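Cabin heater blows cold at idle, warm when driving

Hicham Amrani
Hi all, got a Mornero hatchback, second owner, 101 thousand miles on it. Heater is fine on the highway but as soon as I sit at a light it goes cool, then cold. Temp gauge stays in the middle the whole time. Started in November and I ignored it. Coolant was a bit low so I topped it up to the line, no change. Shop near work wants $935 for a heater core and I'd rather not if its something dumb. Anyone had this?

Nouhaila Ashour
Don't pay for the core yet. Warm when revs are up and cold at idle is usually air in the system or a weak water pump -- a plugged core tends to be lukewarm all the time. Cheap stuff first:

Engine stone cold, cap off, look at the level in the radiator itself as well as the bottle. Park nose up on a slope if you can. Heater on full hot, fan low. Let it idle till the fan kicks in, keep adding as it drops. Mine (same engine) burped for ages and took nearly a quart. Let it cool right down before you touch the cap again.

Then feel both heater hoses at the firewall, mind the belt. Both hot at idle = core is getting flow, look at the blend door. One hot one cool = poor flow, could be the pump or yes the core.

Also if it was low, it went somewhere. Check the carpet on the passenger side and around the pump for crusty stuff. I paid $215 for a pump from Brangate, fitted it myself, long afternoon but not hard.

Skundell
had same on my Cherkaoui wagon, was the thermostat. swap it, they're cheap. might not be yours tho if the gauge is steady

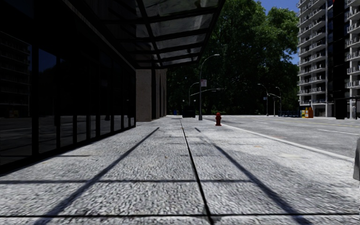
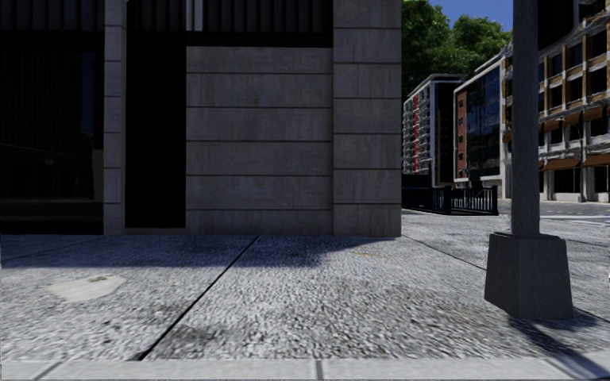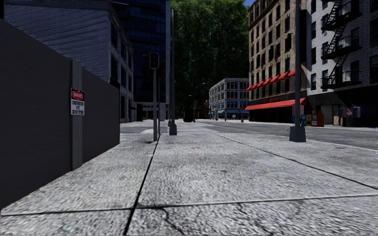

Can I mix whatever coolant is on the shelf with what's already in there?
Stick to the type listed in the owners manual, color tells you nothing. If you don't know what's in it now, drain and refill with the right one, premixed or cut with distilled water.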